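Jul 28, 2022

Koubek's bus was at 16 minutes past. Otis Pettigrew had the box on the table and no time, and still he couldn't leave it alone.

Eight years it had lived under his father's bench in Karnthorpe. Now it was going to Hillell, to a flat with no bench at all. Fair enough. You had to hang a picture in a flat. You had to mend a lamp.

He put it on the green mat, on the blue cloth, the way the old man would have. Cloth first, always. Then he bent down close and looked at it through the side before doing anything else. Yellow things, two of them, gone soft behind the plastic. He'd done that as a boy - guessed what was in it.
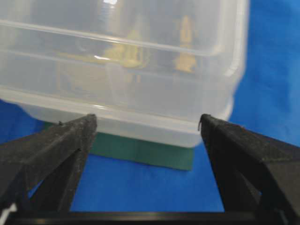
*The box, before Hillell.*

Right. Lid. What stays, what goes.

Pliers, yes. The blue grips he'd know in the dark. Screwdriver, yes. Yellow wire - what had he ever used yellow wire for? The kite, that was it, up on the hill behind Prornville, and it came down in a field of somebody's beans. Yes then. Tape, white. Tape, red or orange, they had argued over that for a whole summer. Both. The bit of card could go in the bin. He picked it up, put it back again.

The mallet wouldn't fit. It had never fitted. His father carried it separately, under the arm, like a loaf. And the soldering iron, well. Koubek had wanted that for years and never quite said so.

He rang the house.
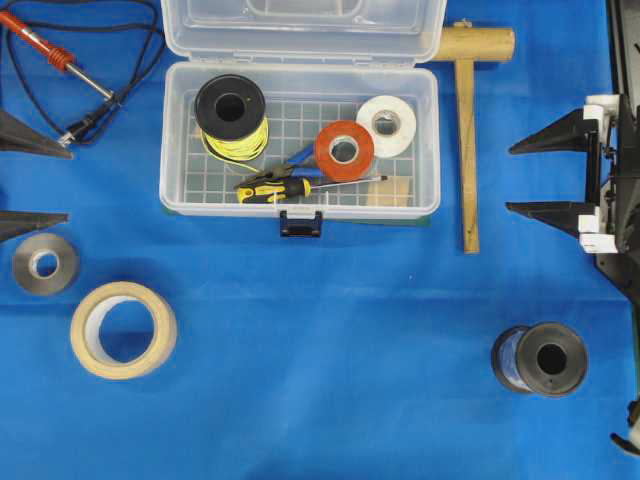
Leave the mallet, Koubek told him, the walls up there are paper and you'll have the neighbours round by teatime. And bring the iron down with you, if you're definately not wanting it.

Otis said he hadn't decided. Said the bus could go without him. There was another at seven, wasn't there?

There wasn't, not since September.

So - quick now. He wiped the side of the box with his sleeve. It stayed cloudy, it was always cloudy. His father used to say you shouldn't see everything you own at once. Or had that been about the shed?
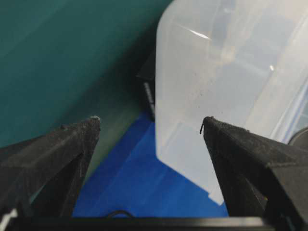 *One corner, up close.*

His hand went round it without being told. All those Saturdays carrying it up the steps, bump, bump against the knee, and the old man ahead with the mallet, not looking back, talking the whole way about hinges.

He thought he'd feel worse. Mostly he felt late.

He turned the box round with the lid still open, to see wether anything would slide about on the journey.
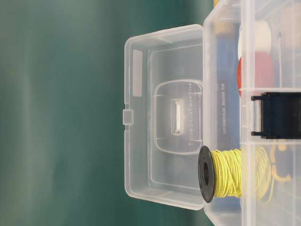
It would, of course. It'd rattle all the way to Hillell, and the woman in front would turn round, and he would say sorry, it's tools. He found he was looking forward to that a bit. Sorry, it's my dad's tools.

He shut the lid. Coat, keys, ticket - 668 on the ticket, single. Then back for the iron, for Koubek, and as far as the door, and back once more for the mallet.

Under the arm. Like a loaf.

He ran for it.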